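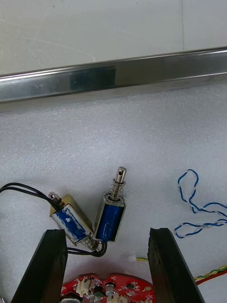 Los dos solenoides, vistos desde la muñeca.

Diario de banco, junio, casi las once de la noche

Bueno, pues hoy tocaba percepción otra vez y me he pasado la tarde peleándome con la cinta azul. El segmentador de Stamitz ve los dos solenoides pegados y me devuelve una sola máscara, una especie de patata azul y plateada, y claro, el planificador me pide un agarre justo en la junta, que es el peor sitio posible. Lo he intentado bajando el umbral, lo he intentado subiéndolo (no sé para qué, la verdad) y al final he recortado la nube de puntos a mano y le he metido un término que penaliza las normales raras. El metal pulido sigue dándome agujeros en la profundidad, sobre todo en el borde de la bandeja. Mañana pruebo a rellenarlos con la cámara fija, que para eso está.

Ah, y los cables. ¡Los cables! Para el detector un cable negro y un dedo negro de la pinza son primos hermanos. He enmascarado los dedos usando la cinemática y la cosa mejora muchísimo, aunque la máscara llega 80 milisegundos tarde respecto a la imagen y cuando el brazo se mueve rápido queda una sombra fantasma por detrás. Tengo que mirar las marcas de tiempo del nodo de Worwood, me huelo que publica con la hora de llegada y no con la de captura. Si es eso me voy a reír y luego voy a llorar un poco.

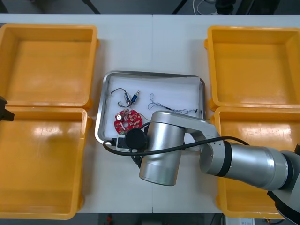

Con el planificador he ido mejor. En Moffat las cajas amarillas estaban metidas como volúmenes macizos, así que cualquier trayectoria que bajara dentro de una salía como colisión, y yo venga a echarle la culpa a la cinemática inversa. Las he cambiado por cuatro paredes y un suelo, con 20 milímetros de margen, y el tiempo de planificación ha caído más de la mitad. También he subido el máximo de iteraciones a 2,000 para las poses cerca de la bandeja, porque con el codo tan bajo se quedaba sin soluciones.

Lo que sigue sin modelar es el cable que va por el brazo. De momento lo tengo apañado con un límite en la última articulación, una chapuza que me da vergüenza subir al repositorio. La subiré igual, con un comentario largo.

Pendiente: las marcas de tiempo, volver a etiquetar las 40 capturas donde los solenoides se tocan y bajar la velocidad de aproximación sobre la placa roja. Y cenar, que se me ha ido el santo al cielo y solo queda media tortilla.

Surkiment · Cuaderno personal · Contacto · Volver arriba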